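Can the machine tidy up yet? Speaker notes, January 2018

Opening. Don't start with the slides. Ask for hands: who picked something up off a table this morning and put it where it belongs? Wait for the laugh. Then ask who remembers doing it. Hardly any hands will stay up, and that's the whole talk right there, because the chores we don't remember doing are the ones I've spent the last few years chasing, and I still think they're the most exciting problem going!

Thank Kevin Egan for the invitation. Mention that he and I argued about dishwashers in November and I lost.

Slide 2. What already works. Go fast, they know this part. Machines are superb when the part is always the same and always in the same place. The Trakby line packs 2902 cartons in a shift and I could watch it all day (I have). Floors are more or less fine too, as long as you pick up the socks first. Pause on the socks. Who picks up the socks?

Slide 3. The table. A hat, a pack of wipes, some cookies, a bottle on its side, a bunch of grapes. You could clear it while talking on the phone. Give them a few seconds to look before going on. 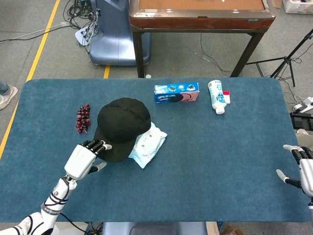 So think about what "put the hat away" asks for. Find the edge of a soft thing. Get a finger under it without shoving it across the table. Squeeze enough to hold on. Lift, and keep whatever was underneath from coming along for the ride. Every one of those steps is easy to write on a whiteboard – I've written them on plenty – and every one of them has eaten months of somebody's life.

Point to make here: soft things change shape when you touch them. A carton doesn't. If you learned your trade on cartons, a cap is a rude surprise.

Story, if there's time: the Makus trial. 2000 attempts at picking up mixed household stuff, 1457 good ones. We were thrilled! Then Catríona Ó Riain asked how many of the misses had to be fixed by a person. All of them. She did the sum on a napkin and the person would have been quicker doing the whole job alone. Tell this one warmly, she was right and it changed how we score everything.

Slide 4. How we score now. We stopped asking "did it pick the thing up" and started asking "could you leave the room." Much harder test, far more useful. The Clelik people use a version of it for their parts benches, and they get better numbers than we do at home, mainly thanks to fixed lighting and bins that stay put. Kitchens don't stay put. My kitchen certainly doesn't.

Slide 5. Putting things on things. Picking up gets all the attention. Placing is where I'd send a bright student tomorrow. A hat on a hook, a lid on a pot, a cover on a cushion: two shapes have to agree with each other, one of them bends, and the hand is often blocking the view of the very spot you care about. Slow down here. Last time I rushed it and got the same question four times afterward. 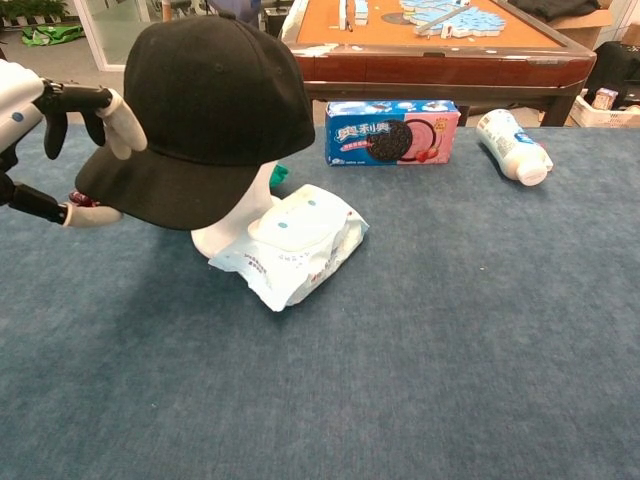 When will one of these do my chores?

One chore, in one room set up for it, I'd expect to see within a few years. A whole house, with your stuff in it and your dog, is a good deal further off, and I won't put a date on it.

Slide 6. Shop floor versus home. The shop floor gets there first and that's good news for the home. Ní Chonaill has a kitting bench where the machine does the dull two thirds and a worker does the fiddly third, and the worker gets to choose which third. I love that detail. Their people asked for a second bench. Leave the photo of the bench out if we're running late.

Also say: 2421 items on their parts list and the machine handles the common ones only. That's fine! Handling the common ones well is a real job.

Slide 7. What I'd like from this room. If you run a shop, write down the small jobs that go wrong, with the awkward ones at the top. We get sent far too many clean problems. Send me the bag that won't stay open, the glove that sticks to the other glove.

Contact slide, then questions. Repeat each question into the mic. Water is under the lectern.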